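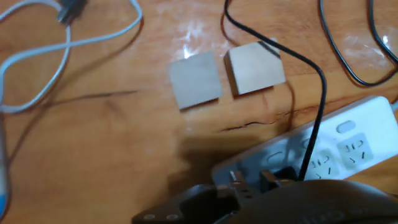

Pliltach Opens Registration for Its Autumn Woodworking Courses in Clorner

CLORNER, Sep 15, 2024 — Pliltach, the woodworking school on Shevchuk Street, opens today the registration for its autumn program of evening and weekend courses. The program has 14 courses, four more than in the spring, and for the first time it includes a full course on finishing and repairing old furniture.

The school has 352 places for this season. Half of them are in courses for people who have never worked with wood before. The other places are for students who finished a beginner course at Pliltach, or who can show a small piece of their own work to a teacher before they register.

"Many people in our town have a chair or a table from their grandparents and they do not know what to do with it," says Lesia Tkachenko, the director of Pliltach. "They like it, but it has a broken leg or white rings from cups. In the spring we received such questions every week. We decided that it is better to teach this properly than to answer by telephone."

The new course, Old Furniture at Home, takes eight evenings. Students bring one piece that they can carry by themselves. During the first two evenings they learn to recognize the kind of finish, to clean it, and to decide if it must be removed or can stay. After this they work on loose joints, missing pieces of veneer and scratches. The last two evenings are for oil, wax and shellac. Pieces which have active woodworm cannot be accepted into the workshop, and the school asks students to check for this before the first evening.

The course is taught by Yaroslav Kushnir, who repaired furniture for theaters and private clients for 28 years before he joined the school in March. He also continues to lead the Saturday group on hand planes and sharpening.

"People are afraid of shellac, but it forgives a lot," says Mr. Kushnir. "If you make a mistake, you wait, you take it off with alcohol and you do it again. What does not forgive is the glue. I will spend a whole evening on glue and maybe some students will find it too long. I still will do it."

Other courses in the autumn program are the following:

First Steps with Wood, six evenings. Measuring, marking, sawing by hand and sanding. Every student makes a small box with a lid.

Stools and Benches, ten evenings. For students who already know how to cut a mortise and tenon joint.

Spoon Carving, one weekend. Green birch is supplied. Knives can be borrowed or bought at the school.

Toys and Building Blocks, four evenings. This course is intended for parents and grandparents. Only unpainted wood and food-safe oil are used.

Turning on the Lathe, six evenings in groups of five persons.

Parent and Child Workshop, one morning each month. Children from the age of seven are welcome, and one adult must stay with each child during the whole time.

The complete list with dates can be found on the website of the school and on the board beside the entrance.

Larger workshop, same prices for beginners

During the summer the school moved its machines to the back hall of the building and received in this way 3613 square feet of working space. The old machine room is now used for finishing. It has its own ventilation and a door that closes well, so that dust from sanding does not reach fresh varnish. Former students will remember that this was a problem in the winter, and the school thanks them for their patience with it.

The prices of the beginner courses do not change. The prices of the advanced courses are a little higher than in the spring because of the cost of oak and ash. All prices include wood, glue, sandpaper and the use of tools. For Old Furniture at Home the finishing materials are included, but special fittings such as locks, hinges and handles are paid by the student.

The local supplier Plastateo provides storage boxes for student projects, so that everyone can leave unfinished work at the school between two lessons. Boxes must be marked with the name and the course. Projects which are not picked up within one month after the end of a course will be given to the school's winter sale.

How to register

Registration is possible on the website or in person at the school office, which is open in the afternoon on working days. A place is confirmed when the payment arrives. Students who need to cancel can do it without cost until two weeks before the first lesson. After this date the school will try to give the place to a person on the waiting list and, if it succeeds, it will return the full amount.

Pliltach keeps some places at a reduced price for students, pensioners and people without work. To ask for such a place, please write to the office before you register online — the website cannot change the price later.

The workshop and the office can be reached without stairs. Two of the benches can be lowered for people who work sitting.

About Pliltach

Pliltach is an independent woodworking school in Clorner. It offers courses in hand tools, machine work, carving, turning and furniture repair for adults and families. The school also rents bench space by the day to former students.

Press contact

Lesia Tkachenko, Director
Pliltach, Shevchuk Street, Clorner
Journalists who would like to visit a lesson are kindly asked to contact the office in advance, so that the teacher and the group can be informed.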